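Cheng-en Peng wrote on Friday:
> Is any machine ready to tidy a bathroom shelf yet? Nedley claims so.

Not that I know of. I went through 149 clips on the Geser list.
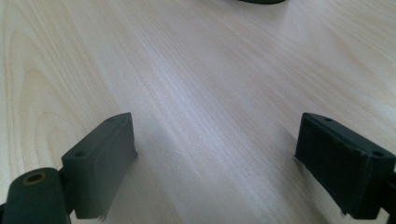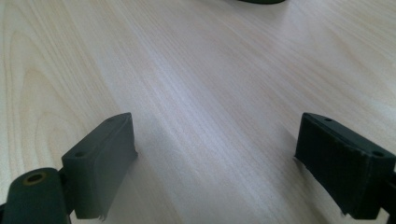
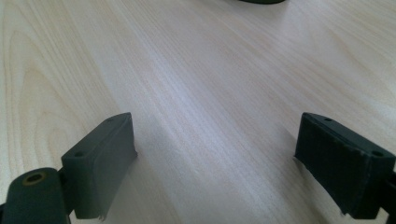
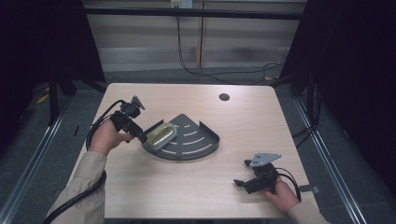 My own question is about wiping down, and I would pay for that first. A shelf has to be cleared before you can wipe it, and one like the corner shelf with the curved slots, soap dish and all, takes me a minute with a rag. I'd wait.

Related threads
Kerkura and folding towels
Tu arm, 40 hours in

3 replies | 276 views
Back to top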